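Fatton to start curbside food scrap pickup in August

Fatton will begin collecting food scraps at the curb in August, starting with 845 homes on the north side of town. The town council approved the plan by a vote of four to one.

Each home will get a green bin with a locking lid. Wurby, the hauler that already handles the town's trash, will empty the bins once a week. The service adds $2 to the monthly bill.

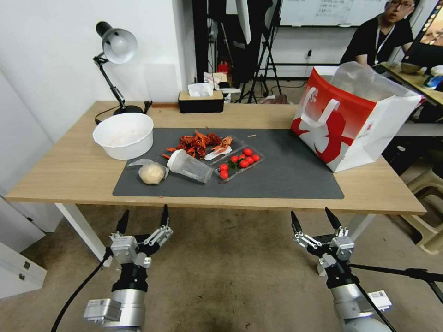
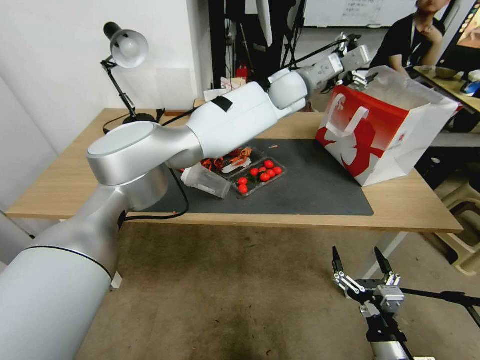
Pickup trucks will leave the Stidar Road yard at 6 a.m., and bins must be out by then. Meat, bones, bread and coffee grounds are all accepted. Shellfish is too, so a pile of broken crayfish shells can go straight in the bin, but plastic forks and clear clamshell containers cannot. Paper bags are fine as liners if they have no plastic coating.

A trial on Marín Street last year signed up 113 homes and ran for 60 days. The town says missed pickups were the main complaint.

Residents outside the first area can still use the drop-off site behind the library.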